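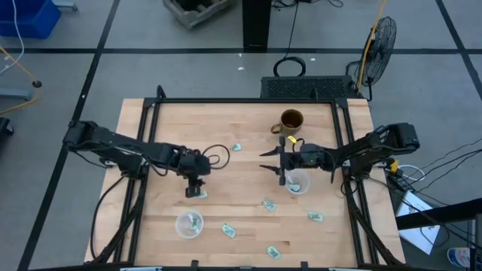

The counting table at the Clanonach open day

Monday, January 2, 2017

On my last free day before work I visited the open day of Flivgate, the hall in Clanonach where they prepare shop and market games for schools. I was there once before, in August, but then only the front room was open. This time visitors could go through all the rooms, and I stayed almost three hours.

The entry was free, but you had to take a paper ticket at the door. Mine had the number 84. The woman at the desk told us that more than 300 people had come the year before, and I believe it, for the corridor is narrow and the coats were hanging on top of each other.

The first room is the store. They keep 1,340 boxes there, sorted by the age of the children. I found it a little dry, but my neighbor on the tour wanted to see everything, so we went slowly. The labels are written by hand and some are very faded.

What I liked most was the table with the play money. The top is light wood in long strips, very pleasant to look at, and on it were small green paper bills lying here and there, with clear plastic cups to put them in. Both cups already had a bill inside, and in one of them it was crumpled. A brown and yellowish mug stood further up on the same table. I like this kind of material. Every child knows a plastic cup, and you can see through the side if there is money in it or not.

The guide explained how the game goes in class. Each group gets a price list, and the children must put the right sum in the cup before they can "buy" something. The smallest groups play without prices and only collect the bills. She said that paper is better than coins for this, as coins roll under the cupboards and then the lesson stops.

After that we saw the print room, where the sheets come from a firm called Rothe and are cut on an old machine. It was switched off for the holiday - a pity, I would have liked to hear it. In the last room they sold the sets. The small one is named Plokex and costs 6 dollars. I bought one for my niece, though I think the rules are printed too small.

There was soup in the yard, but the line was long and I went home without it. For visitors with a car: the parking behind the hall is closed in winter, so you must leave the car near the church and walk back up the hill.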